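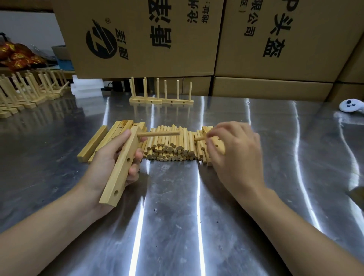
"The hands know more than the person can tell," says Tullio Villa. He leads the small team at Cotmont that collects recordings of manual work for Brekimel, a learning system for assembly tasks. We spoke on Monday, October 28, 2019, after the morning shift, and the conversation went on for longer than either of us had planned.

The current task is the assembly of wooden racks. A person takes a bar with drilled holes, takes a dowel, and pushes the dowel into a hole until it holds. Then the next one. I asked Villa why he chose such a simple product.

"Because it is not simple for a machine," he answers. "The hole is dark, the dowel is pale, the table is steel and it reflects every lamp. When you bring the dowel near, your own fingers hide the place where it must go. A person solves this by feeling. We want to record how."

Before the racks, the group worked for three months with plastic clips. Villa does not like to remember this period. The clips were always in the same position, in a tray, and the model learned the tray very well. When the tray was moved, it was lost. Now the dowels lie in a pile and the worker chooses one by himself.

Loredana Serra prepares the sessions and checks the recordings in the afternoon. She joined the project in January, coming from a furniture workshop, and she explains that her first weeks were spent in arguments about what a good example is.

"The engineers wanted clean ones," she says. "Every movement the same, no mistakes. I told them that in my old workshop I never saw such a movement. Sometimes the dowel goes in crooked and you pull it out and turn it. If you delete this, the machine will not know what to do when it happens – and it will happen."

So the mistakes stay in. Serra only marks them, with the moment when the dowel touches the bar and the moment when the worker begins to correct. A session lasts 50 minutes and then there is a pause. She does not allow longer sessions, although Villa has asked. After that time, she says, people begin to work like they are tired, and this is also learned.

In the last complete set there were 47 sessions, and she accepted 34 of them. What was wrong with the others? Mostly the view. The worker leaned back, or raised the bar too high, and the hands went out of sight at the important moment. "You can have a perfect assembly and a useless recording," says Serra.

For the measure of smoothness, the team uses a small program of its own which is called Jerkness. It looks at how suddenly the hand changes its speed. Villa was at first very proud of it, and he wanted to use it for sorting the sessions automatically. Serra was against. The fastest of her workers has a bad value, since he pushes the dowel with a short hard movement at the end, and his racks are the best. Today the value is written in the notes and a person decides.

I asked also about the people who do the work, and what they think of it. Villa becomes more careful here. The workers come from Caputo, the packing firm on the floor below, and they are paid by the hour, not by the piece. They agreed to the recording in writing and can ask that a session is removed. Two of them have done this. "I did not ask for the reason," he says.

The next step is to change the place where the bars lie and to see if the model can follow. Villa expects that it will fail in the beginning. Serra would prefer to collect more examples with left-handed workers first. They had not agreed on this when I left, and Serra was already going back to her recordings.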